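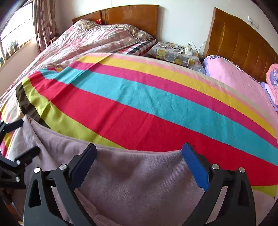
Drurholm Writers' Circle, Short Fiction Group

The Level at Bornura

The gauge house at Bornura stood on the east side of the reservoir, 800 meters from the dam. It held a float, a cable, a counterweight and a paper drum that turned once a week. Prakash Kurian had read the drum for 20 years. He wrote the level in a ledger, in millimeters above the sill, and signed the page.

In November the level began to rise at night.

The rise was small. On the first night it was 9 millimeters, between two and four in the morning, and by six it had gone again. There had been no rain. The inlet valve was closed and sealed for the season. Kurian checked the cable for slip, cleaned the pulley and set the pen back to zero against the staff gauge on the wall. The next night the pen drew the same hump.

He reported it to Stundberg, where the water office was. A clerk named Desmet answered by letter.

"Instrument error," Desmet wrote. "Please recalibrate."

Kurian recalibrated. He recorded the procedure in the ledger and enclosed a copy. The hump appeared again, at the same hour and to the same height.

A reservoir of that surface area does not gain 9 millimeters without a source. Kurian worked out the volume on the back of a chart. He then worked out what would have to be lowered into the water to displace it, and the answer was an object larger than the village. He checked the arithmetic twice and put the chart in the drawer.

On the sixth night he carried a lamp down to the staff gauge and sat on the step. There was no wind. At two o'clock the water stood level with the lower edge of a painted mark. At ten past it covered the edge. He heard nothing. The surface was flat as far as the lamp reached, and it came up the wall at the rate the pen had shown.

He took readings every five minutes until it stopped. Then it went down, a little faster than it had come, and left a dark band on the concrete.

The old maps showed a valley with a road, a mill and a chapel. Its people had been moved before the flooding, 2000 of them, and the list of their names was kept in Stundberg. Kurian's grandmother was on it. She used to say that the mill started at two, so there would be flour by morning.

He entered the readings in ink. Under "Cause" he wrote "Unknown." He considered this for a while, crossed it out and wrote "Regular use."

Desmet's reply came with the next delivery of charts.

"Received," it said. "Please continue to record."

Kurian fitted a new sheet to the drum, filled the pen and wound the clock.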